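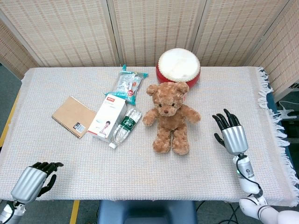 Drerden visit, Sonville plant

Stirex opened its concrete admixture plant in Sonville to customers and local builders on September 18, 2019. I went with Despina Toma from our purchasing office. The morning group had 17 people in it, mostly precasters and two ready-mix operators.

Jitendra Agarwal, the plant manager, met us at the gate and handed out vests and ear plugs. He gave a short talk in the canteen first. Stirex bought the site from Drerden three years ago and kept most of the crew. The old Drerden sign is still on the weighbridge hut, and the drivers still call the place by that name.

The tour started at the tank farm. Raw materials come in by road and are pumped to 10 storage tanks behind a concrete wall. Blending takes place in the next building, where a single operator runs both mixing lines from a control room upstairs. A full batch of plasticizer is 4,000 gallons. Each batch is held until the lab signs it off, and the pump to the filling line stays locked until then.

The lab was the part I had come for. Two technicians were running slump tests on a trial mix with a new retarder, sold as Stirex 303. It is meant for long hauls in hot weather. They let us handle the mix at the start and again after an hour. It had stiffened a little but could still be placed without added water. I asked about early strength, as we strip our molds the next morning. Agarwal said the one-day results were lower than he wanted with slag cement and that a second version would go out for trials in November. We put our names down.

After lunch we walked over to the Ní Chonaill yard across the road, which makes drainage pipe and manhole rings with Stirex products. They cast with the doors open, so it was loud and dusty. The pipe ends were clean - better than ours, to be fair - and Toma spent a long time talking to the foreman about release agent. He sprays less than we do and wipes the molds by hand.

Parking is on the grass verge past the main gate. The next open day has no date yet, but customers can ask the sales office for a weekday visit.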